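3.2 Conditionnement des biscuits assortis en sachet transparent

Le présent chapitre porte sur le choix de l'emballage primaire pour un assortiment de biscuits secs vendu au poids. Le cahier des charges, fixé avec la biscuiterie Frerichs en mai, impose un sachet souple transparent, sans calage intérieur, refermable à la main et rempli à partir d'un plateau de préparation.

Deux films ont été comparés. Le premier, fourni par Zorna, est un polypropylène bi-orienté à soudure longitudinale. Le second, fourni par Badar, est un complexe plus épais à fond plat. Les deux ont été découpés au même format. La masse nette visée par sachet est de 495 g.

3.2.1 Mode opératoire

Les biscuits sont disposés sur le plateau, triés par recette, puis introduits un à un dans le sachet. Les pièces épaisses passent en premier, les sablés en dernier. Le sachet est ensuite fermé par le haut, pesé, suspendu pendant 5 minutes et reposé sur le plan de travail. Les miettes sont recueillies par tamisage à l'ouverture et pesées séparément. Les sachets dont la soudure présentait un pli ont été écartés avant pesée.

La position suspendue a été retenue car elle correspond à la présentation sur broche en magasin. Elle concentre la charge sur les pièces du fond, ce qui constitue le cas le plus défavorable pour les recettes friables.

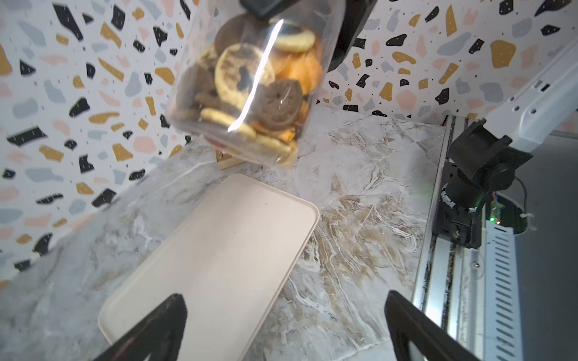 Figure 7 - Sachet d'assortiment suspendu au-dessus du plateau vide, plan de travail en marbre.

L'orientation des biscuits dans le sachet n'est pas maîtrisée. Sur la figure 7, les pièces se présentent sous des angles variés, avec des recouvrements partiels dès le haut du sachet, où un biscuit rond au chocolat est en partie masqué par un biscuit jaune pâle. Des miettes occupent les interstices. Un biscuit clair se trouve plaqué contre le fond du film. Le reflet en diagonale sur la face avant gêne la lecture du contenu ; ce point a été reporté dans la grille d'évaluation visuelle sous la rubrique « brillance ».

3.2.2 Résultats

Pour l'ensemble de la campagne, 616 biscuits ont été conditionnés. La masse moyenne de miettes par sachet s'établit à 3,093 g avec le film Zorna. Avec le film Badar, elle est inférieure, mais l'écart reste dans la dispersion des mesures et ne permet pas de conclure. Les recettes au beurre fournissent la plus grande part des débris. Les biscuits au chocolat s'effritent peu, mais marquent l'intérieur du film.

3.2.3 Limites

L'humidité du local n'a pas été enregistrée. L'ordre de remplissage n'a été appliqué strictement qu'à partir de la deuxième série - les sachets de la première ont été conservés dans le calcul, faute d'effectif suffisant. Le transport n'a pas été simulé.

Une variante avec séparateur en papier, proposée par Cendberg, est étudiée en 3.3. Elle utilise le même plateau et le même format de sachet ; seul l'ordre d'introduction des sablés est modifié.

© Projet d'études Emballage alimentaire - Rapport mis en ligne le 26 juil. 2019 - Contact - Haut de page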